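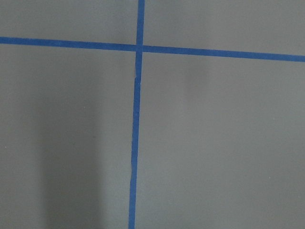 June 12, 2022

Episode count stands at 543 against a target of 2,000, which puts the cup task behind the Horrocks drawer set but ahead of everything else on the Flirberg list. I drove the arm by remote for the whole morning and kept to one rule: every start position comes off the sheet, and I don't place cups where they look good to me. The blue tape gives me the cells to place by. The lines don't meet quite square where they cross, and for this that's fine. A cell only has to tell me which part of the table I'm supposed to be using, and the policy never gets the cell number anyway.

Task wording is unchanged from November: take a cup lying on its side, stand it up, let go, back off. The letting go is where I lose episodes. If I open the fingers before the base is flat the cup rocks, and if I wait too long I teach a pause. I looked at the pauses over lunch. My worst was four seconds, all of it me squinting at the wrist view.

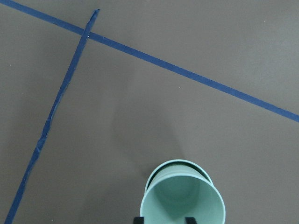 Ashley Dawber
Teleoperation technician, Flirberg

The wrist view is good for the grip and poor for height. With a cup between the fingertips I can see the rim and the tape past it, and very little that tells me how far down the table is. I have started going by the shadow. When it tightens up under the cup I slow down. I don't know if the policy will pick up the same cue, so I wrote it in the log under operator habits and left it there.

Hand guiding was also on the plan. I did seven episodes with my hand on the arm and stopped. The motion is smoother, but my sleeve gets into the overhead recording, and Vultano asked for clean views. Deleted all seven.

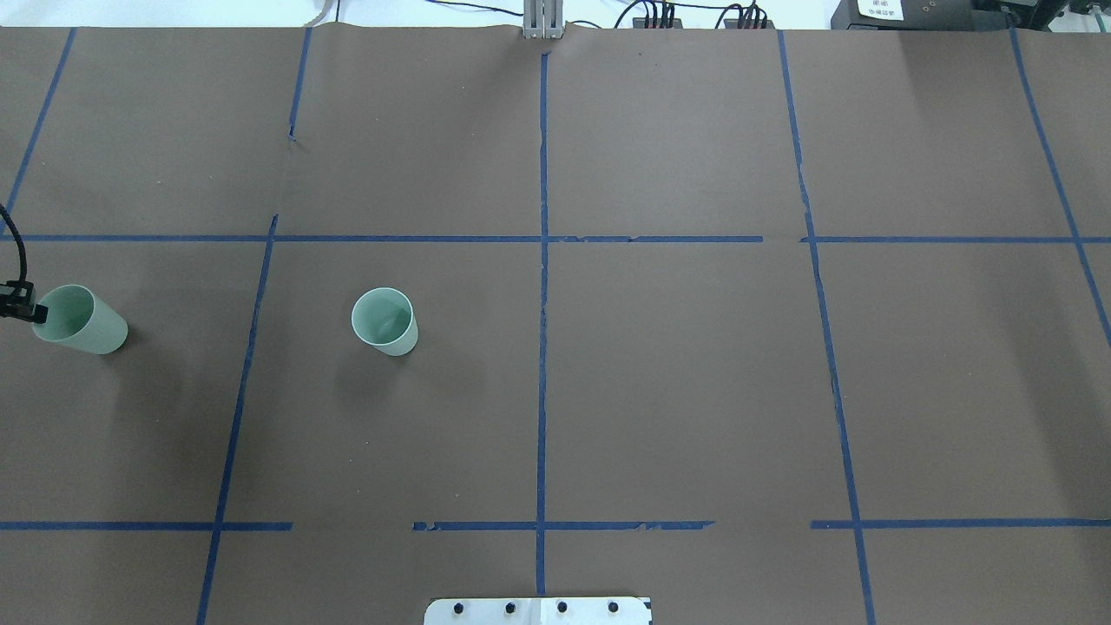
Ashley Dawber

Two cups on their sides is the harder layout. Both mouths to the upper left means the same approach works twice, so I log those as matched pairs and try not to run too many in a row. The cups are the same color, and the instruction has to say left or right. I read it out loud before each take now. Before that I was fixing the wrong one often enough to notice.

Stopped once to retrain my own wrist. After lunch I was rolling the cup late, close to the table, and the earlier episodes all have the roll done high. Either would do 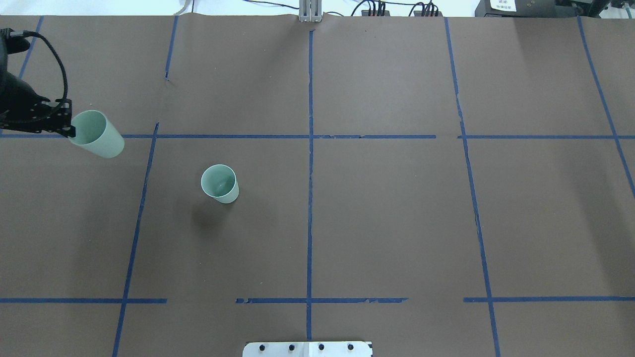 as long as it's the same one throughout, and I went back to rolling high. I tagged the late ones for Porneck to filter or keep. My vote is keep – a bit of spread in the path shouldn't hurt, and I don't want to redo them.

Tomorrow: right-hand cells, which I have been avoiding. Reach is awkward there and the elbow comes up. Also check the master handle for drift. It felt off by a hair at shutdown.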